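Pince qui s'ouvre toute seule en plein cycle
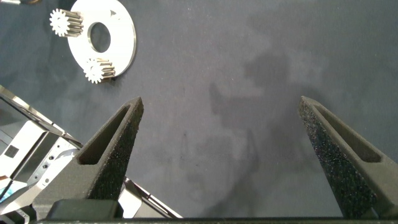 Dulel, 25 juin 2020

vikas_s
Salut à tous ! Projet génial, je m'éclate, mais gros souci : la pince lâche les petits pignons avant le plateau. Aucun défaut au journal. Firmware Galtow 36, plus de 530 cycles sans rien, et depuis hier ça recommence sans arrêt.

uniyal33
Superbes, tes doigts ! Je parie sur le câble du poignet.

H.Sandhu
Pas d'accord, un câble coupé donnerait un défaut. Regarde plutôt le seuil d'effort.

vikas_s
Seuil à 999, la valeur d'usine !

uniyal33
Je maintiens, le câble. Et arrêt d'urgence avant d'y mettre la main, hein !

vikas_s
Bien reçu, je démonte ce soir, trop hâte !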